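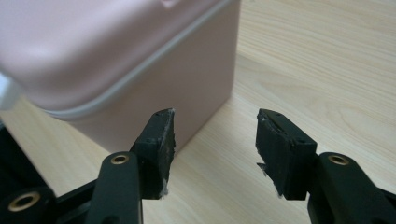 Ville Oksanen objects that the Skulix planner's confidence score has never told him whether a grasp would hold. Treat it that way during set-up.

4.2 Setting the grasp threshold

1. Stop the planner and open the Grasp tab.
2. Set the minimum score to 55. The auto-tune button will offer its own value - ignore it for now.
3. Replay 24 logged grasps and compare each score with the result you wrote down.
4. Raise the threshold only if failed grasps are getting through.

Note: A high score means the model is sure of itself.

Caution: Auto-tune overwrites saved thresholds. Export yours first.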